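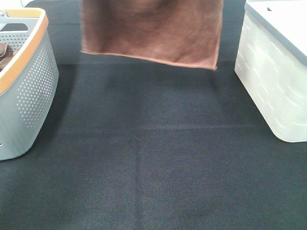
The brown towel between the gray basket and the lidded box.

I promised a few of you that I would write about the great towel sort, and it has taken me until December to do it, so thank you for being patient with me! We have 40 hand towels in this house, which is a silly number for a family our size, but my sister-in-law Caroline Mwakyusa passed along a big stack when she moved to Starnska and I have never been able to say no to a good towel. They had been living in the hall closet in one leaning pile, and every time I wanted one from the bottom, well, you can guess.

My plan was simple enough. Towels we use every day go in an open basket where anybody can grab one, and the ones I keep for company go in a box with a lid so they stay free of dust.

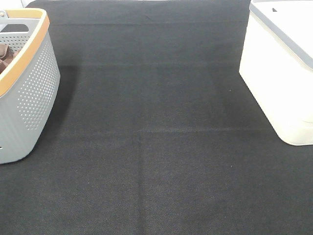

I went back and forth for ages about which basket to give the everyday towels, and I was very nearly talked into a wicker one at the Jonska market. Wicker snags, though, and I have lost a few nice hems that way. I do like little holes all over the sides, because a hand towel that was put away a touch too soon can still get some air, and the orangey tan rim is such a cheerful thing next to plain gray. There is a handle opening too, handy when you're carrying it down the hall with the other arm full. As for the dark cloth, I like to spread one out before I start, and yes, the fold lines are still in it – I was not about to iron a cloth just to sort towels on it.

Folding is where everybody in my family has an opinion. My mother folded in thirds, my husband Raju rolls his like a sleeping bag, and I fold in half and in half again and call it done. Microfiber is a slippery customer and wants to slide open as soon as your back is turned, so I press the fold down with the flat of my hand and wait a second before I pick it up. 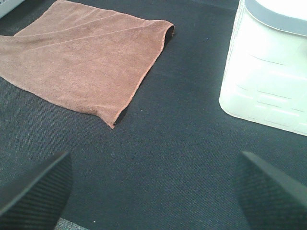 The other thing I've learned is to keep the folded edge facing up in the basket, so you can pull out one towel without bringing three of its friends along. In the end 19 towels stayed for everyday use, 6 went away for company, and the rest are bound for my daughter's place, where I am told they are badly needed for the dog.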